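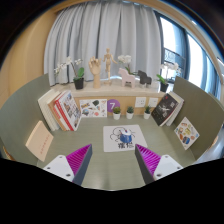
Tisch 7, Greifer offen, Maus auf der weißen Matte vor den Sukkulenten

Betreff: Re: [flandach-hw] Öffnungsweite springt beim Schließen

Hallo zusammen,

ich antworte unten im Text und hänge den Rest der Auswertung hinten an.

Frida Riis schrieb:

> Beim Durchsehen der Aufnahmen aus Stolberg ist mir aufgefallen, dass die
> gemeldete Öffnungsweite beim Zugreifen springt. Der Wert läuft sauber
> herunter, bleibt kurz stehen und liegt danach 3 mm zu niedrig. Beim
> Öffnen kommt er nicht auf den Ausgangswert zurück. Betroffen ist vor
> allem Tisch 7, und dort die Griffe an der Computermaus. Bei den Büchern
> habe ich es nur vereinzelt gesehen.

Ich habe das Gerät geöffnet und den Fehler nachstellen können. Der Sensor ist in Ordnung. Das Ritzel, das die beiden Fingerschlitten koppelt, rutscht auf seiner Welle durch. Die Madenschraube war handfest und ohne Sicherungslack eingesetzt. Solange die Finger frei laufen, merkt man davon nichts. Erst wenn man an einem steifen Gegenstand weiter zudrückt, dreht sich die Welle gegen das Ritzel, und der Encoder zählt Weg, den die Finger nicht gemacht haben.

Das passt zur Maus. Die gibt kaum nach, und die meisten drücken dort am Abzug bis zum Anschlag durch.

> Kann es an den neuen Einsätzen liegen? Die magentafarbenen kamen mir
> härter vor als die alten.

Das war auch mein erster Verdacht. Ich habe die alten Einsätze wieder montiert und denselben Sprung bekommen, nur etwas später im Griff. Die gerippten Einsätze können also drauf bleiben. Die Schrauben an den weißen Montageplatten habe ich bei der Gelegenheit nachgezogen, beide Seiten saßen fest.

> Wie viele Episoden müssen wir wegwerfen? Und ab wann ist der Fehler drin?

Vom betroffenen Gerät liegen 76 Episoden vor. In 27 davon ist der Sprung eindeutig zu sehen. Den Beginn kann ich nicht sauber angeben. Das Gerät war im Dezember bei Drilent zur Wartung, und im Lieferschein steht, dass das Ritzel getauscht wurde. Die Aufnahmen davor zeigen nichts Auffälliges. Ich halte die Montage nach dem Tausch für die Ursache, eine Bestätigung von Drilent habe ich noch nicht.

Wegwerfen würde ich vorerst nichts. Die Bilder und die Handpose sind unabhängig vom Encoder und bleiben brauchbar. Nur der Kanal für die Öffnungsweite ist ab dem ersten Sprung falsch, und zwar bis zur nächsten Nullung. Ich habe die Episoden im Index mit "width_slip" markiert. Wer gerade trainiert, schließt diese Markierung bitte aus. Baldursdóttir prüft, ob sich die Weite aus dem Abstand der Fingerspitzen im Kamerabild zurückrechnen lässt. Bei Griffen, in denen der Gegenstand eine Fingerspitze verdeckt, wird das vermutlich nicht gehen.

> Ist das auch ein Sicherheitsthema? In Stolberg fragt man, ob sie
> weiterarbeiten dürfen.

Am Handgerät nein, die Kraft kommt vom Bediener. Am Arm sieht es anders aus. Dort sitzt dieselbe Mechanik mit Motor dahinter, und die Regelung nimmt die gemeldete Weite als Istwert. Rutscht das Ritzel, glaubt sie, der Greifer sei weiter geschlossen, als er ist. Die Strombegrenzung greift unabhängig davon, die Erkennung "Objekt verloren" dagegen kann falsch auslösen. Der Arm fährt dann mit gegriffenem Teil in die Suchbewegung. Bitte lasst den Arm deshalb stehen, bis das Ritzel geprüft ist. Mit den Handgeräten kann Stolberg weitermachen, sobald die Prüfung unten einmal durchgelaufen ist.

Prüfung:

1. Greifer ganz öffnen und nullen.
2. Einen steifen Gegenstand greifen und den Abzug voll durchziehen, 2 Sekunden halten.
3. Wieder ganz öffnen und den Wert ablesen. Er muss auf null zurückgehen. Tut er das nicht, Gerät beiseitelegen und mir die Seriennummer schicken.

Bitte selbst nichts nachziehen. Die Schraube muss raus, entfettet und mit Lack wieder eingesetzt werden, sonst hält sie ein paar Griffe lang und der Fehler taucht mitten in einer Aufnahme wieder auf.

Offen ist noch die automatische Erkennung. Ein Vergleich der Weite am Anfang und am Ende jeder Episode würde die meisten Fälle finden — vorausgesetzt, der Greifer ist beide Male ganz offen. Im Aufnahmeprotokoll von Flandach steht das bisher nur für den Anfang. Ich würde es für das Ende ergänzen, wenn niemand widerspricht.

Grüße aus der Werkstatt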